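Folding T-shirts: which tips are worth the bother

Every laundry page promises a two-second fold. I tried seven of them on the same pile over one July and most of them cost me more time than they saved. The pinch-and-flip looks great in a video and falls apart on any shirt that has lost its shape. Cardboard folding templates do work, but I resent storing one.

What I still do is dull. Clear a flat, pale surface, keep the heap in a basket at the back, and take out one shirt at a time. Spreading the whole load out first just gives you 16 chances to crease something. 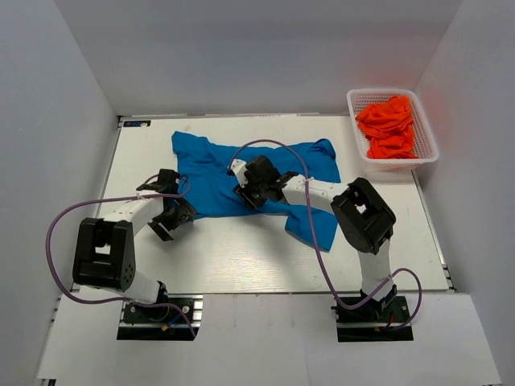
One reader wrote in to say that the basket is the real problem, and that anything left heaped in it overnight will need ironing whatever you do afterward. Maybe. Thick cotton forgives a night in a basket, in my experience – thin jersey doesn't.

Before any folding, find the collar and the hem. Pull the sleeves out sideways, then smooth from the middle toward the edges with a flat hand. Skip the "snap it in the air" advice unless you have a lot of room.

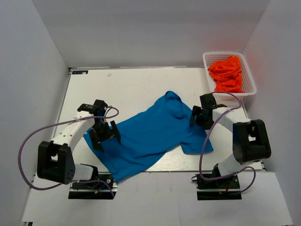
Once it lies flat, fold each side in to the middle, sleeves back on themselves, then bring the hem up in thirds. I don't buy the claim that standing shirts upright in a drawer keeps them smoother. It does make them easier to find.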